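Home | Kids Explain It | Robots and Machines | Money and Planning

How Do You Shop for a Robot Helper?

Suppose your town library wants a robot that can fold blankets for the reading corner. Somebody has to decide what to buy, how much to spend, and what to buy first. Grown-ups call this planning a budget. A budget is a list of what you need, with a price next to each thing.

The robot arm is the part everyone thinks of. It is also only one line on the list. A robot has to learn its job from many examples, and the examples come from people doing the job with a tool called a hand-held gripper. The gripper has two fingers, like the ones a robot arm would use, but a person holds it and moves it.

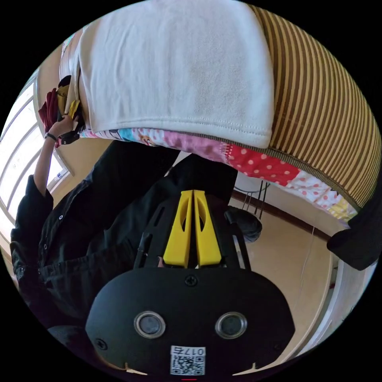

5 min read

Bedding makes a good lesson for a robot. The white blanket at the edge of this bed is soft, and the quilt below it is made of patches. Soft things are hard for machines. A box keeps its shape when you pick it up – a blanket does not.

Say the library has 90 coins to spend. (We will use coins so the math stays easy.) The planner, Regula Schwaiger, looks at two companies. Aveck sells grippers for 5 coins each. Trudeck sells a robot arm for 30 coins. If she buys two grippers and one arm, she spends 40 coins and has 50 left over.

She does not spend the rest right away. Some of it goes to things that are easy to forget:

– Spare fingers, for when the old ones wear down
– Screws and a screwdriver
– Storage for all the recordings
– Pay for the people who make the examples
– Repairs

How many grippers do you need? It depends on the job. Picking up a sock takes one hand. A big towel is easier with two, so a planner who wants towels folded should put two grippers on the list for each person.

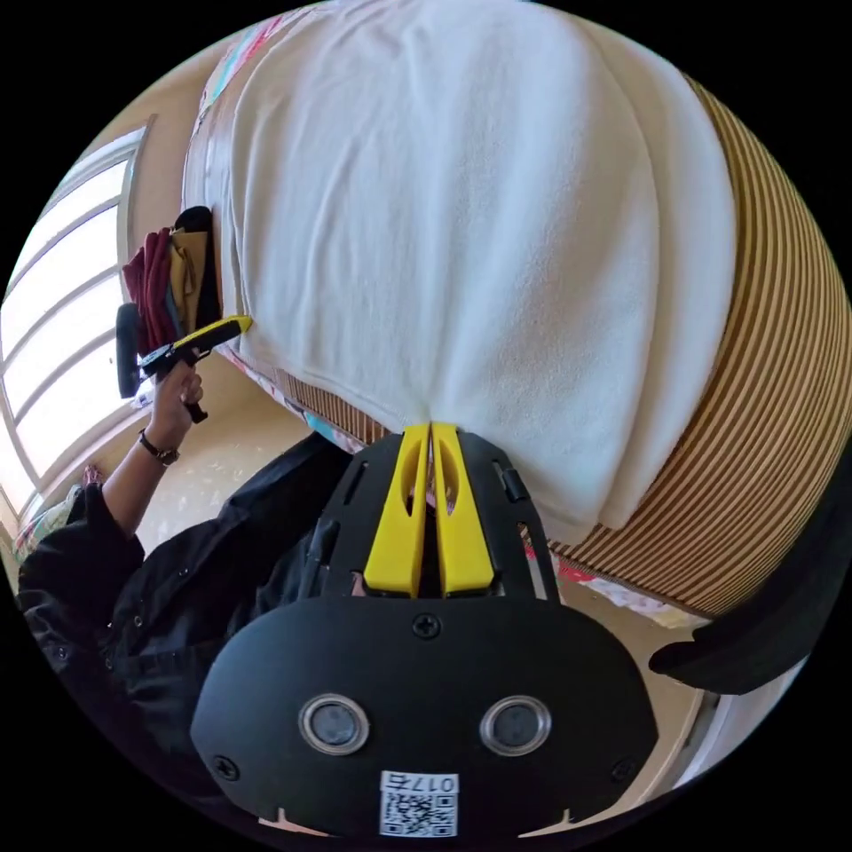 Rent It or Buy It?

One gripper has pinched the white towel at a single point, and the person's left hand holds a second gripper near the towel's edge. That is two tools for one towel.

Renting can save money when a job is short. Kostiuk rents out robot arms by the month. If the library only wants to try one out in December, renting makes sense. If it wants a robot every day for years, the rent will add up to more than the price of buying.

Planners also ask where the robot will work. Will it fit through the door? Is there a place to plug it in? Is there room to move? They measure first and order second.
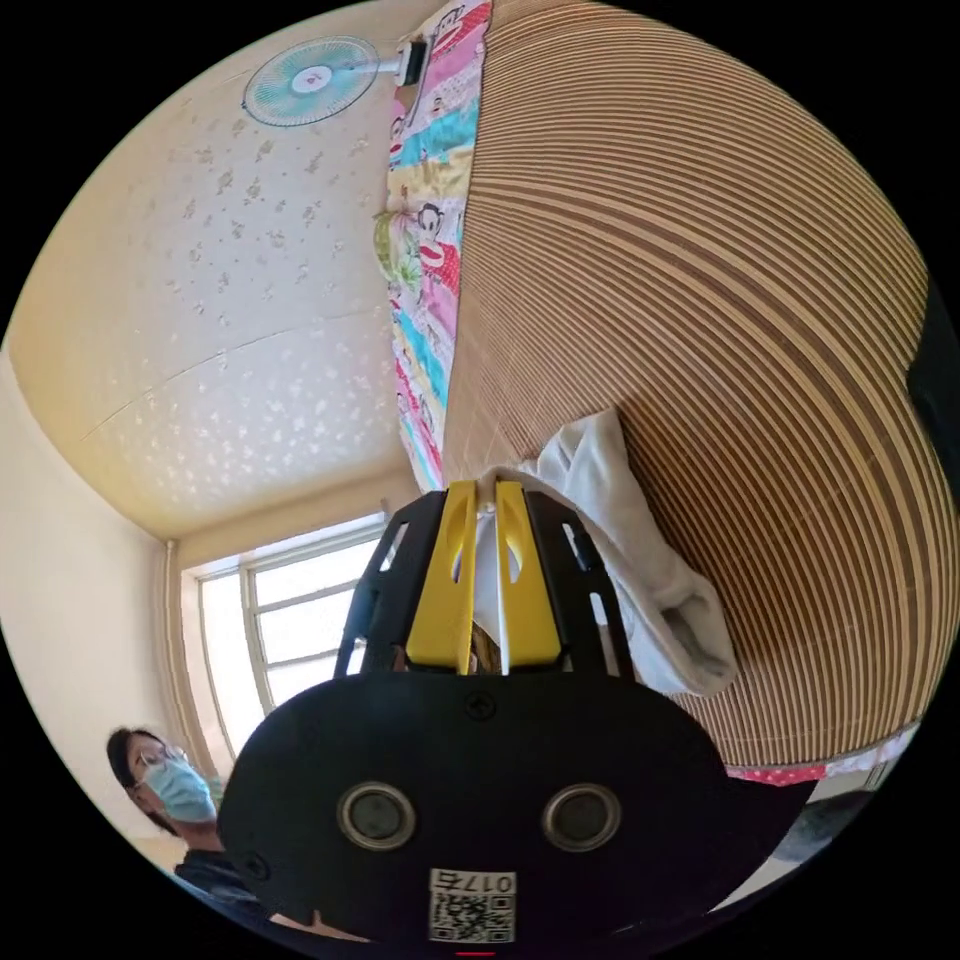
By Regula Schwaiger, Flarkelton Learning Pages

Rooms with beds, windows and a fan on the wall are fuller than an empty lab, and a robot that works in one has to fit in with all of it. A towel might be lying on a mat with long slats, with a bright quilt beside it. Practicing in different rooms costs more time, so time goes in the plan too.

Try it yourself. Pick a chore at home and write down everything a robot would need to do it. Give each thing a price in coins. Then see whether you can keep the total under 90, and decide what you would buy first if you only had 30.

Tags: robots, money math, planning

We use cookies to remember your reading level. Accept | Change settings

Contact Flarkelton Learning Pages | Copyright Flarkelton | Back to top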